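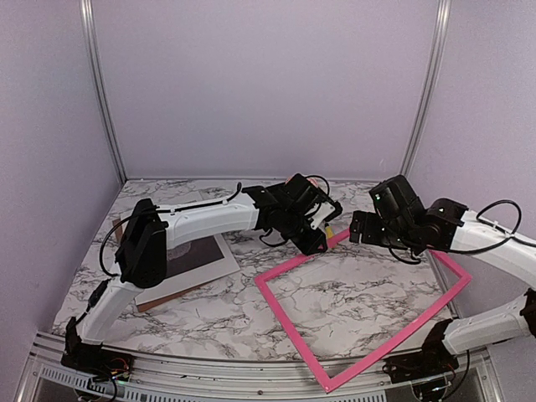 Can it pass something across without being told which hand ought to have it? Yolotzin Varela put that to us over the tea urn in July, and we've owed her a proper answer in these pages ever since. The short version is that yes, it mostly can now, and the long version follows, so put the kettle on.

Those of you who have wandered past our end of the corridor will know the two-armed bench, which we call Drokon for reasons lost in an old grant application. For the past year our little group has been trying to get its two arms to share a job sensibly. Most of the published work we lean on decides the roles beforehand: left arm picks, right arm places, and away you go. That's fine until the thing you want is lying where the wrong arm has to stretch for it, and then you get a lot of earnest reaching and not much else.

Our approach, which Ching-wen Hsueh sketched on the back of a seminar flyer, is to let the two arms put in a sort of bid at every step. Each arm's policy proposes its next short burst of movement along with a score for how confident it is, and a small network called Wutari looks at both proposals together and settles who leads and who waits. It was trained on 400 demonstrations, every one of them driven by hand by somebody in the group, and I'd like to thank everybody's shoulders for their patience. We kept the fumbled ones in as well, labelled as such, and they turned out to be worth more than we'd reckoned on.

The part we fussed over longest was the moment when the grippers come close together. With the roles fixed, both arms would slow down politely and hover, a bit like two people at a doorway. With the bidding in place the hovering is much shorter, and the arm that isn't leading will now move its wrist out of the road before the other one gets there, a behaviour we never asked for by name. 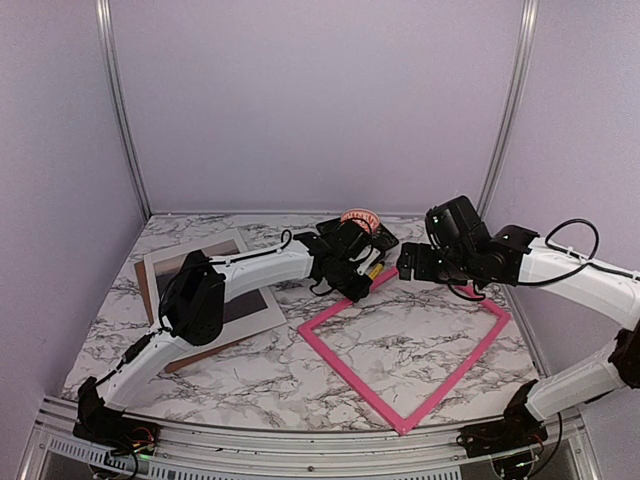

What we found, and what we're still chewing on

We ran 21 layouts that the system hadn't met in training, with different things on the marbled top and the pink square turned every which way. Wutari finished more of them than our fixed-role version did, and it did especially well where an object began on the far side from where it was wanted. It was no better at all on jobs one arm could manage by itself, which seems fair enough. The wrist cameras matter a great deal. When we took those views away and left only the fixed one, the scores from the two arms drifted so close together that the lead kept swapping back and forth, and I'm afraid we watched it dither for most of an afternoon.

Thin, flat things are the next headache. From the wrist, a flat strip looks much the same whether the fingers are a whisker above it or right down at its level, and the confidence scores don't yet reflect that. Silvan Ortner is trying a version that compares 4 successive views before it bids, and the early signs are cheering, though it does make everything slower. 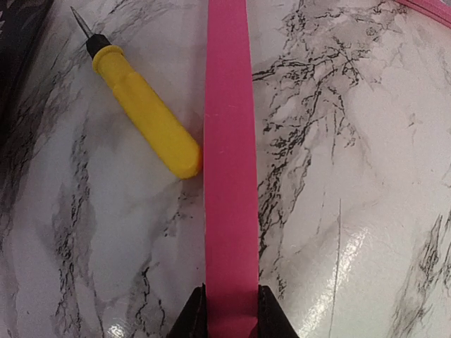
Surely a slow bid is better than a wrong one, wrote Annelies Gisler when she read the draft of this item, and she would happily give up the extra time if the arms stopped quarrelling over the lead. Usman Mughal takes the opposite view and would like the whole thing running at full speed first, with the niceties sorted out later. We have agreed to try it both ways over the summer and to be civil about the results.

The write-up is with the workshop reviewers now, and the code will go up once we've tidied the comments (some of them aren't fit for company). If you'd like to see the bench going, drop in any time after lunch and give a knock. The group talk is on 06/11/2020 in the upstairs seminar room, and there will be lamingtons.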